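Open day at Dultent, 2025-09-15

Dultent runs its open day on a Monday, so the crowd was mostly retirees and people who had told their boss they were at the dentist. I paid for parking and got a badge with somebody else's company on it.

The main hall belonged to Kadrić, who had brought a conveyor and a great many pens. I lasted one lap and then followed the signs upstairs to the Esus bench, where two black arms share a white table and practice on tableware.

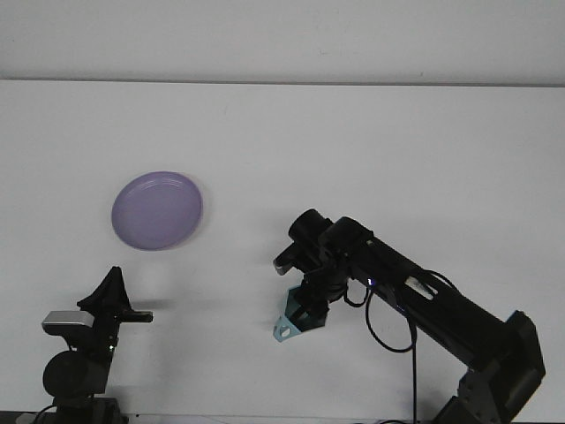
Photo: Budden Visits

The talk there was about a fault, and it was the best thing I heard all day. In January one of the arms began stopping in the middle of a reach. It didn't stop every time, or even every day. The log put it at 593 stops, each one filed under "unknown," a category I also use at home.

They swapped a motor and then a controller. They rewrote the part of the software everyone already disliked. The culprit was a cable with a worn spot near a connector, which lost contact only when the wrist turned past 60 degrees. A new cable cost less than my parking.
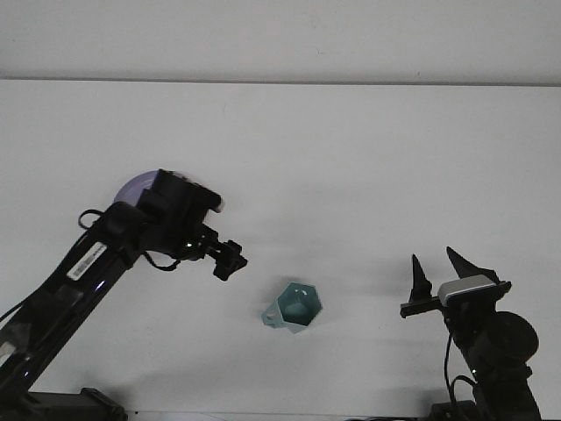

The safety side got less laughter. After one of those stops, somebody reached in to clear the table and the arm woke up and finished its move. It missed the hand. The rule now is power off before anyone leans over, and a restart needs a person holding a button — for 3 full seconds, which feels very long when a tour group is watching.

I asked how often the new cable gets replaced. Every 3000 cycles, they said, whether it looks tired or not. Lunch was downstairs, next to the conveyor.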